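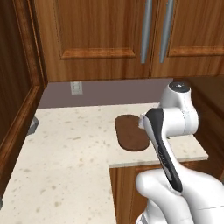 The arm at the counter in our simulated kitchen, cutting board to the right of centre.

January
By Korkor Owusu

I've driven a robot arm through the same pretend kitchen 427 times now, and I have an opinion: we should stop throwing away the clumsy ones.

If you haven't done this kind of work, you sit at a desk with a controller in your hand, the arm copies you on the screen, and every run gets saved so a model can learn from it later. My colleague Velimir Vukadinović runs the cleanup at our end. Anything with a pause, a wobble or a second try goes in the bin. Out of my lot he kept 323, and he was pretty cheerful about it!

I get why he does it. Smooth runs train fast and they look lovely in a demo. But think about how you'd show a kid to chop a carrot. You'd go slow, you'd line it up wrong, you'd move your fingers and say "whoops, not there". That fix is the bit worth watching. 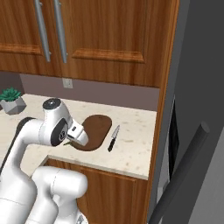 Getting the fingers down to something small is where my hands give me away every time. I come in too high, stop, creep left, stop again (there's no feeling through the controller, so I'm judging it all by eye). Velimir calls that hesitation. I'd call it looking before you grab, and I'd like a robot in my own kitchen to do plenty of it.

The other thing that gets binned is any run where the operator takes an odd route. We had a favourite path for each task by the second week, and everybody drifted toward it. Great for neat charts, terrible if somebody moves the plate.
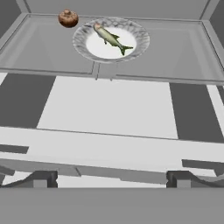 Food makes this worse, if you ask me. A fish is a silly shape to pick up, a mushroom rolls, and two people will go for either one in completely different ways. I want both ways in the pile. Give me 80 messy runs from ten people over 1,000 tidy ones from me on a good day with a coffee in me.

Velimir has agreed to keep a folder of my rejects until we train the next model. He's labelled it "Korkor's compost".

Related
Choosing a controller that won't wreck your wrists
Mensah kitchen tasks: our notes so far
Why I stopped narrating my demos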